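4.2 The bench

Everything reported here was done at Vestthorpe, a shared workshop where members rent bench space by the month and argue about the kettle for free. Our bench sits against a painted wall between the laser cutter and a member who restores accordions. The two arms, which we call Mak and Tedorell after the labels on their donated power supplies, were built from printed and salvaged parts over one winter. The whole build cost 630 dollars, leaving out the parts we broke and quietly bought again.

We had planned a proper fixture for the sorting task. Yolanda Prieto drew one, and it was a good drawing. In the end we used what was within reach, namely a wire dish rack and a shallow cardboard tray, with rolls of tape as the things to be moved (Figure 3). Tape is cheap, roughly the same shape from one brand to the next, and forgiving when dropped, a quality we came to value. It also rolls, a quality we did not.

The rack turned out to be the harder of the two containers. Its upright bars catch a fingertip on the way in and again on the way out, and a roll lying on the wire floor can settle at a slight angle that the planner knows nothing about. The tray has low walls and causes little trouble, apart from sliding when pushed. We considered gluing it down and were told by the workshop that we would not be doing that.

We ran 328 transfers in April, all in the evening, when the laser cutter was off and the accordions mostly were too. Each attempt was given 90 seconds, after which it was called a failure whatever the arm seemed to be on the verge of doing. Of the attempts that failed, 66 came down to a finger meeting a bar of the rack. Slowing the last part of the approach helped somewhat. Turning the rack a few degrees helped more, but we left those runs out of the totals - it felt like moving the goalposts, and in a fairly literal way it was.

The control code is a lightly modified copy of Cluvance, with the colour calibration redone for our lighting. Section 4.3 covers the changes.
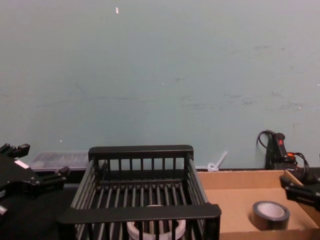 Figure 3. The bench at Vestthorpe, with the dish rack and cardboard tray between the two grippers. A roll of white tape is in the rack and a roll of black tape in the tray.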